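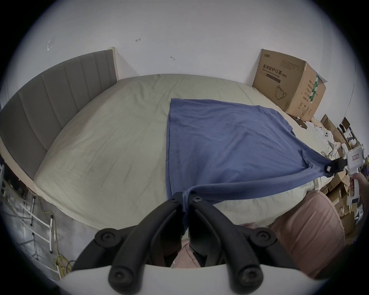 Most complaints about folded T-shirts come down to the surface they were folded on, Fagerlund told trade buyers in November, and a made bed is the surface most households use. Momex has taken that remark as the starting point for Foder, a written folding method for knit tops, released this month.

Foder applies to short-sleeved T-shirts in cotton and cotton-blend knits. The shirt is laid flat on a mattress with a fitted sheet and no top cover. Two corners are held and drawn apart until the edge between them is taut. The fabric is then lowered, smoothed once from the center outward, and folded in 5 steps. The finished fold measures 31 cm on the long side and stands upright in a standard drawer.

The method makes no use of a folding board. Momex specifies a fitted sheet in a plain color – pale green, gray or white – so that a dark or blue shirt shows a clear outline against it. Light wrinkles in the sheet are acceptable. Wrinkles in the shirt are to be removed before the first fold, as later steps press them in.

Stretch is the main limit. Knit fabric pulled too hard at the corners keeps a point after release. The instructions set the pull at the lowest force that straightens the edge, and allow 2 attempts before the shirt is laid out again from the start.

Foder is supplied as a printed sheet and as a file for laundry services and linen suppliers. Clorum handles distribution and will take orders through its existing trade desk. A second part, covering long sleeves and collars, is in preparation.

Press inquiries: Momex, Textile Care Section.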